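Rubber stamp prints patchy on one side, any ideas?

Posted in Paper & Print, Wirnville Neighbours Help

I'm making loyalty cards for our little plant swap and I've got 145 to stamp before the next one. My stamp is round, a bit bigger than a two pound coin, and whatever I do the left side comes out pale and speckly. The right side is lovely. I've tried pressing harder and it just goes blobby round the rim. Ink is ordinary blue from the market, card is the shiny sort. Is it the stamp, the ink or me?
Moss_and_Mugs

Thịnh Khổng
Oh, I love this sort of problem! My money is on the card. Shiny card has a coating and water-based ink just sits on top in little beads, so you get speckles even with a perfect press. Try the same stamp on plain uncoated card and compare the two.

If the left side is still pale, it's probably how you're leaning. Right-handed people nearly always tip a round stamp without noticing. Stand up, get your shoulder over it, press straight down, count to two and lift straight up — no rocking at all. Put a thin magazine or a bit of craft foam under the card as well, it makes a huge difference with a hard base.

Ink the stamp by tapping it lightly on the pad five or six times, turning it a little each time. One big squash floods the edges, and I bet that's your blobby rim.
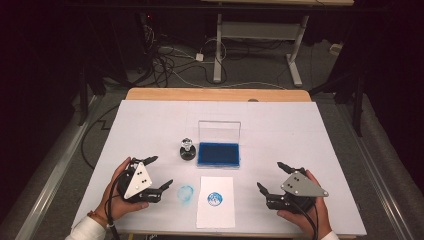

Also, new rubber can have a greasy film on it from the factory. Wipe it with a damp cloth and a tiny drop of washing-up liquid, let it dry fully, then do a few goes on scrap before you start on the good cards. I did more than 1,000 gift tags last winter with one cheap pad and only re-inked it twice, so you'll fly through yours once it's behaving. Do show us the cards!

borderline_baker
get a self inking one, mine was 35 quid but worth it

PennyF
If you're stuck with the shiny card you want a solvent or pigment ink. Posex do a blue one that grips on gloss. It takes ages to dry though, so lay the cards out singly overnight and don't stack them. It won't come off your fingers either, so wear gloves.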